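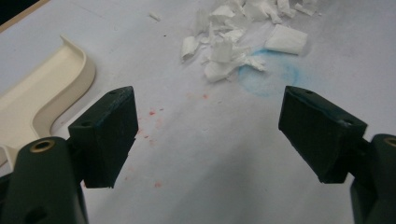 Running a Hand-Held Gripper Station at an Open Day

These notes cover one demonstration table with two hand-held grippers, set up for visitors who have never handled one. They were written after the February open day at the Biltent workshop and replace the older Ondeck handout. The task is simple: pick up a pale plastic channel with a tube seated in it, hold it upright or at an angle, and put it down again without the tube shifting. Torn paper is used as a second, harder material.

Before you start

You need:

- two hand-held grippers with matching pads
- one channel and tube set, plus a spare channel piece
- scrap paper, torn by hand
- a white table surface or a large sheet of white paper
- a laptop with the Astar recorder installed
- a hex key for the pad screws
- cable ties or tape

Allow 10 minutes for mechanical setup and the same again for the recorder.

Step 1. Prepare the table

Use a light, matte surface. Dark grippers are easy to see against it, both for visitors and for the wrist camera. Small marks on the surface can stay. They give the tracker something to hold on to, and a spotless white table gave us more tracking dropouts than a used one.

Route cables off the side away from the queue. Tape them where they leave the table and again where they reach the floor. Keep the front edge clear so that visitors can rest their forearms on it.

Step 2. Check the fingers

Open each gripper fully and let it close under its own spring. Both pads must meet at the same height. If one sits proud, loosen its screws a quarter turn, press the pads together, and tighten again. Do not force the screws; the plastic strips before the steel does.

Light scuffing along the top edges of the pads is normal. Replace a pad when the flat face is rounded or when a sheet of office paper can be pulled out of the closed grip with no resistance.

Check the threaded inserts by trying to turn them with a fingernail. An insert that turns has to be reseated before visitors arrive, and the gripper stays off the table until then.

Step 3. Seat the tube

Lay the channel flat with the open side up. Put the rounded end of the tube into it and slide until it stops. The seam should run evenly across the width of the channel. If it runs at a slant, take the tube out and start over.

Do this by hand. Visitors may try it with the grippers later, but the first piece on the table should be a correct one.

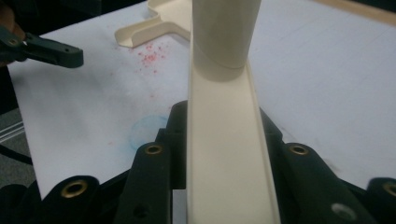
Grip the channel by its side walls, with one pad on each wall. Close slowly until the walls stop moving, then stop squeezing. More force makes the walls bow in and lifts the tube out of its seat. Edin Omerović, who ran the second half of the day, had visitors close the gripper with two fingers on the trigger in place of the whole hand. We recommend this for anyone under about 12 and for most engineers.

If a second gripper is in use at the same time, agree on which side of the table each person works from. Crossed grippers knock the pads out of alignment, and you are back at Step 2.

Step 4. Set out the paper

Tear the paper into pieces of uneven size and leave them in a loose pile. Do not cut them with scissors. Torn pieces curl and stand on edge, and a pad can get under them. Add at least one larger flat piece with a clean edge. It is the hardest to lift, so it makes a good last exercise.

Keep the pile to one side, within the camera view when the channel is being held. Scraps that drift under the channel cause it to rock.

Step 5. Start the recorder

1. Connect the gripper and wait for the status light.
2. Open Astar and select the "visitor" profile. It stores motion and grip width and turns audio off.
3. Close and open the gripper once, all the way. The software uses this to set its range.
4. Record a short test and play it back before letting anyone else try.

Set the session limit to 2,000 frames. The default is 1,000, and slower visitors ran past it while still holding the part. Our longest useful recording was 1,394 frames.

Step 6. Run the visitor through it

Demonstrate once without talking, then once with an explanation. Hand over the gripper with the jaws open. Ask for the following, in this order:

1. Close on the channel and hold.
2. Lift it a hand's width and lower it.
3. Tilt it so that the tube points away from you, then level it.
4. Pick one scrap from the pile and set it down apart from the others.
5. Try the flat piece.

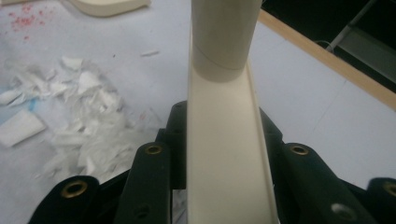 Channel held by its side walls, tube end seated, paper scraps to the left.

Let the visitor watch the playback straight after the attempt. This was the part people asked the most questions about. Have the grip-width plot open next to the video, as the point where someone squeezes too hard is easy to find on it.

Troubleshooting

Tube slides when tilted: the tube is not fully seated, or the grip is too far from the seam. Move the pads closer to the tube.

Channel twists in the grip: the pads are at different heights. See Step 2.

Tracking lost during the lift: usually a hand over the lens. Ask the visitor to hold the gripper lower on the handle.

Recorder shows no grip width: unplug the gripper, restart Astar, and repeat the full open and close.

After the session

Wipe the pads with a dry cloth. Solvents leave them slick for a day or so. Export the recordings before shutting down; the visitor profile clears its cache on exit. Spare pads and inserts are in the Ristić cabinet, second drawer, and the sign-out sheet is taped inside the door.

Contact: Biltent workshop desk | © Biltent | Back to top

We use cookies to remember your settings and measure traffic. Accept all | Manage preferences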